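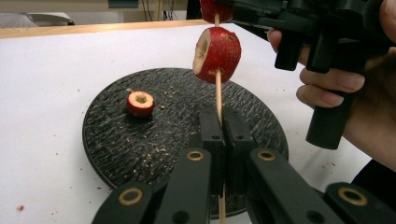
Segundo Llanos reckons most people pick a carpet with their hands and then pay for it with their feet. He told me so in my first month in the trade, and I've pinched the line for every class I've taught since.

January
By the author

Chapter 3: Choosing Carpet

I came to carpet late, having spent years laying tiles, and I thought it would be easy (it wasn't!). My first job was a hallway for Kutach, 148 square feet of beige loop, and I got the pile running the wrong way on one length. Once it was down you could see the join from the front door – I still wince.

So before we get anywhere near a knife or a gripper rod, I want you to think about pile, backing and underlay, and I want you to think about them for the room you've got. A bedroom gets bare feet and slippers. A hall gets boots, pushchairs and the dog.

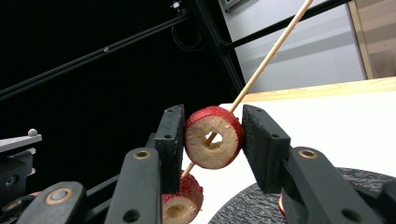 Fig. 3.1 Apple rings on a wooden skewer.

Pile first, then. Loop pile wears well but a cat will have it in ribbons, and twist pile hides footprints nicely. I keep an old De Graaf sample book by the bench and I'd like you to get hold of something similar, a bit tatty is fine, and bend each piece back on itself. If you can see the backing easily, the tufts are too far apart for stairs. Try that on a few pieces before you read on, and jot down which ones you'd put in a hall.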